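Ticket 697 - Label printer, packing bench 2, prints blank or half labels
Opened by: Andor Farkas
Assigned: Benedek Lengyel
Site: Poltness
Priority: high
Opened: 06/12/2018

Andor:
Printer on bench 2 started giving blank labels right after lunch. Every third or fourth one is fine, rest are blank or only the top half of the address. Power cycled twice. Same. Magalhães order has to go out tonight so need this quick pls.

Benedek:
Same roll as this morning or a new one? And what does the Vestex queue page show, anything stuck?

Andor:
New roll, put in at lunch. Queue shows 61 jobs waiting, most of them repeats becuase people kept hitting print.

Benedek:
OK. Stop printing, clear the whole queue, don't just pause it. Then open the lid and check which way the label feeds. Also tell me the stock code on the inside of the core.

Andor:
Queue cleared. Feed looks right. Code ends in TT, the old core in the trash ends in DT.

Benedek:
That's most of it then. DT is direct thermal, TT needs a ribbon. No ribbon in that printer so you get nothing, or whatever faint stuff the head manages. Doesn't explain the good ones though. Were those from before the roll change?

Andor:
Could be, they were all in one pile. Swapping to a DT roll now.
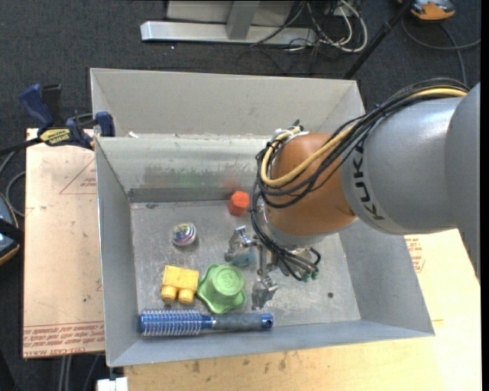 KUKA arm and gray bins.

Andor:
DT roll in. Test label prints full, but right edge is shifted, last digit of the zip is missing.

Benedek:
Template width. Somebody changed it in Stalix while trying to fix the blanks, I can see it in the log. Putting it back to the default. Close the Stalix window on the bench PC, open it again, then run calibrate (hold feed until it blinks, let go). Print 2 labels only.

Andor:
Both good. Barcode scans.

Benedek:
Leave it at that and do the Magalhães labels in small batches. Check the first one against the packing slip each time, the cleared queue means the order of jobs may be off.

Andor:
Doing it now. About half done, no blanks.

Andor:
All printed. TT rolls moved off the shelf, they were sitting next to the DT ones in the same color box.

Benedek:
Good. Still to do: lock template editing for bench logins, ask purchasing why we got TT at all. Will open seperate ticket for the lock.

Status: resolved
Cause: wrong label stock, plus template width changed in Stalix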